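Keeping the String: Beads and Bead Stringing in Ustwood Households

Student project report, Local Crafts module
Senad Radonjić
12 November 2022

Why I chose this subject

My grandmother restrung everybody's necklaces. She did it at the kitchen table with the radio on, and it never occurred to me as a child that this was a skill, or that other families might have had to take their broken strings to a shop. When our class was asked to pick a home craft and find out how people in the district learned it, I knew within a day what I wanted to write about, and I have enjoyed it a great deal more than I expected to!

How I went about it

I began in July with a short questionnaire, which I left at the library in Ustwood and at the Saturday market in Plustthorpe. I handed out 239 copies and was delighted to get 200 back, many with extra notes squeezed into the margins. After that I sat down for long talks with three people who still string beads regularly. One of them had kept her mother's tools in a cookie tin, and we spent most of the afternoon on the tin and very little on my prepared questions.

What people told me

Most of those who answered had learned from an older relative, usually by being given the dull jobs first - sorting by size, waxing thread, picking beads out of the carpet. Very few had used a book. The thread itself came up again and again. The older stringers were fond of silk and were a bit sniffy about nylon, although two of my three long talks ended with the person admitting that nylon was what they had in the drawer.

Knotting between beads was the other great topic. A knotted string hangs softly and, if it breaks, you lose one bead and not the whole lot. It is also slow work, and several people wrote that they only bothered for a necklace that had been in the family a long time. Bracelets were nearly always done on elastic, with the knot tucked inside a bead.
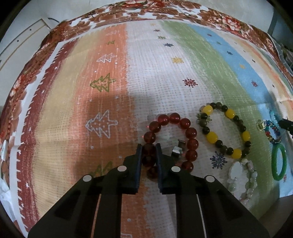 Elastic has its own troubles, of course. It gets tired, and a bracelet that is pulled on over the hand every morning will need redoing sooner than one that comes out at New Year. The lady in Pistthorpe stretches her elastic gently before she starts, so that gaps don't open up between the beads later on. I tried it both ways at home and I now do it her way.

What I would do differently

I should have asked people where their beads came from. Several mentioned Marchand, the old notions shop, but only in passing, and by the time I saw how often the name appeared the forms were all in. I would also record the talks next time, because my handwriting gave out well before the stories did.

Thanks

My thanks to everyone who filled in a form, to the library for giving me a corner of the front desk, and to my grandmother, who read the first draft and corrected my description of a knot.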